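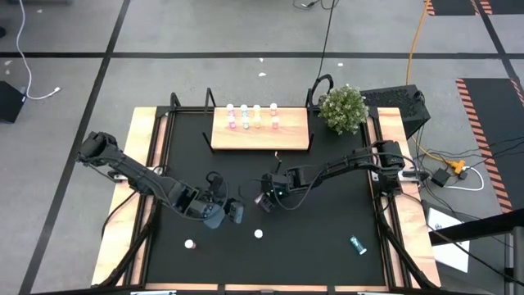 Vanhove Wall Cabinet, Locking
Sold by Bremeck Home Storage
Finish: white, gray or a green that looked better in the catalog
In stock, ships flat

Every household has a place where medicine goes. In many of them it is a shoebox. In others it is the kitchen drawer with the batteries, a tape measure and one cough drop that has become part of the drawer. The Vanhove is a steel cabinet with a door and a lock, and it hangs on a wall. We would love to make that sound more exciting.

It replaces the Fellberg, which we sold for years and which had a mirror on the front. People liked the mirror. People also leaned on the open door to look in it, and the returns department liked that less. The Vanhove has a plain door. Your face will have to be checked elsewhere.

What's inside
Three shelves, two of which move. The fixed one is in the middle and holds the box square, so please don't try to persuade it. The tallest setting takes a family-size bottle of mouthwash standing up. The shortest is meant for small things like tweezers, thermometers and bandages, though in our experience bandages are never in the cabinet when somebody is bleeding.

Each shelf has a raised lip at the front. It is low enough to read a label over and high enough to stop a round bottle from rolling into the sink. Shelves lift out for washing. Cough syrup comes off with warm water if you get to it the same month.

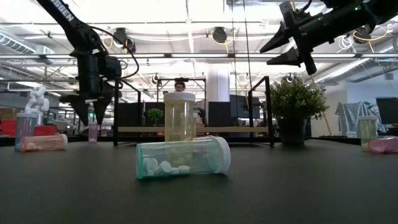
The lock
Cam lock, 2 keys, no code, no app. It will slow down a curious child and a nosy houseguest. It is not a safe, and a determined teenager with a screwdriver should be considered a separate problem. Child-resistant caps still need to be closed properly behind a locked door, and anything your pharmacist wants kept in the fridge still goes in the fridge.

Keep one key somewhere other than on top of the cabinet. Everyone puts it on top of the cabinet. Replacement keys are ordered by the number stamped on the lock face, so write that down before you need it.

Where to hang it
The bathroom is traditional and, for most tablets, a poor choice, what with the steam. A hallway or a bedroom wall is drier. If it has to be the bathroom, stay well away from the shower and run the fan. The Vanhove has no vents, and the door gasket does a decent job, but it was built to keep out dust — it has no opinion on a 20-minute shower.

Mounting
Allow some 35 minutes, more if your walls are plaster or your drill is charging. The hardware bag holds 8 screws, four of them for wood studs and four with anchors for drywall. You will use one set and keep the other in a jar forever. Hang the empty box first, then the door, then the shelves. The instructions say the same thing in drawings, and the drawings are correct apart from the little man's smile.

The Modmont rail from our kitchen line fits the back of this cabinet too. It makes leveling easier and costs extra.

Care
Damp cloth, mild soap. No bleach on the green finish, which takes it personally.

Returns
Unused cabinets come back to us at no charge until the end of the following month. Cabinets with holes drilled in new and original places are yours to keep. Please take your medicine out before sending one back — yes, it has happened, and the postage on the second package was ours.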